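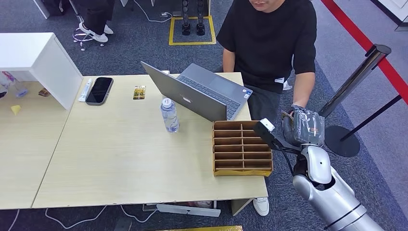

Bundunar Community Help > Home and Workspace > Desks and Tables

Keeping a shared work table in order (cardboard divider box, plus a crack that eats things)

Posted 18/11/2019
Viewed 1,910 times

Witold Szulc
Ovdale

We have two light wood tables pushed together in the room where we work, a big one and a second one butted up to its left-hand end. The big one is where the laptop lives. It is also where everything else lives, given enough time. On a good day you get the laptop, a bottle of water, somebody's phone, a tube of something (toothpaste or hand cream, opinions differ and I'm not going to be the one who tests it) and a little packet of something or other that has been there so long it probably has voting rights.

My attempt at order is a cardboard box with thin cardboard walls inside, two columns of narrow slots. It sits right in front of the laptop. The idea was that small things would go in the slots. What happens is that small things go next to the slots. I have watched grown adults put a pen cap down a hand's width from a box designed to receive it.

I'd like to know the following, in whatever order you fancy.

Is cardboard a daft thing to use for this long term? It was free, and I am attached to that quality. My worry is the water bottle, which always ends up beside it.

How do I stop things going down the join between the two tables? It's only a faint line to look at but it has had a SIM card and two of those tiny screws off a pair of glasses. The tables are both from Derosis, same range, and supposedly the same height. I can't screw them together as we have to be able to pull them apart in December.

There's also a white open shelf unit at the left end. Stuff that ought to be on it slides forward on to the tabletop next to it and stays there. Clear plastic bits mostly. I've tried asking nicely.

Budget is small. I would prefer not to buy a desk tidy that looks like a model of a multi-storey car park.

Nikola Grgić
Costigan
Marked as helpful by the original poster

I ran a repair counter for a good few years and my whole career was small things in little slots, so I'll take these one at a time.

The cardboard is fine. Dividers like that last for ages if they stay dry and nobody leans on them, and when they do go it's nearly always the bottom edge, which wicks up a puddle and turns to porridge. Stand the box on something with a lip. An old baking tray will do, or the lid of a plastic storage tub turned upside down. If you want to go further, run clear parcel tape along the bottom edges and an inch up the sides. Do the outside only. Tape inside the slots looks clever and then your fingers catch on it for the rest of your life.

Then move the bottle. I know you said it always ends up there, but that's the spot your hand goes to when you're at the laptop, and the box is in the same spot. Only one of them should have it. Give the bottle a coaster on the far side of the laptop and leave it there for a week. People will put a bottle on a coaster when they won't do anything else you ask, I've never understood it.

As for why things go next to the slots: your slots are too narrow. I'd put money on it. People use a compartment if they can drop a thing in without looking. If they have to post it, like a letter, they'll put it down on the table and tell themselves they'll do it later. Mine were 67 mm across in the end and I got there by trial and error. With a cardboard grid you can usually lift out every other wall, because they're only notched together. Take out three or four and leave the narrow ones at the back for pens and cables.

Leave one slot with no purpose at all. It will fill up with rubbish, and you empty it when you can't stand it any longer. Without one, the rubbish picks its own slot and it'll be the one you wanted for the SIM cards.

For the join, before you fill anything, check the heights properly. Lay a steel rule flat across it and try to rock it. If it rocks, wind the adjustable foot on the low table (the Derosis ones I've met had them, yours may not) or put a bit of card under the leg. Then use foam draught strip. Stick it to the edge of ONE table and push the other one up against it. The strip squashes, the gap closes, and when December comes you pull the tables apart and it stays on the one you stuck it to. Six mm is plenty. Keep clear of brown tape over the top. It looks dreadful and it collects fluff along both sides, so you finish up with a furry stripe.

Ataahua Ormsby

just put everything in a drawer

Witold Szulc

It's a table. It has no drawer. I appreciate the spirit, though.

Leire Nieto
Ovdale

Agree with nearly all of Nikola's, but the shelf got forgotten so I'll have that one.

Things slide off the front of an open shelf when the shelf is deeper than the things. People push a new item in at the front, the back is already full of stuff nobody can see, and out it comes. Measure the depth. Ours was 348 mm and we were keeping items on it the size of a biscuit. Cut a length of skirting offcut or a strip of stiff card and stand it up along the front as a lip, an inch high at most. Blu Tack holds it well enough and comes off again.

Clear plastic is a menace because you can't see it until you've put your elbow on it. Ours goes in a bright washing-up bowl. You could use anything that isn't see-through.

One small disagreement. I wouldn't put the divider box directly in front of the laptop at all. Wherever the typing happens, the box gets shoved with the forearms, and then it creeps. Off to whichever side people don't write with is better, and level with the back of the laptop.

Witold Szulc

Update for anyone who finds this later. Took out four of the walls and it is already getting used, which is slightly insulting to the original design. Draught strip is on order. One table was low and did have an adjustable foot, seized, so it is now standing on a folded bit of cereal packet.

The coaster is also working. The tube hasn't moved.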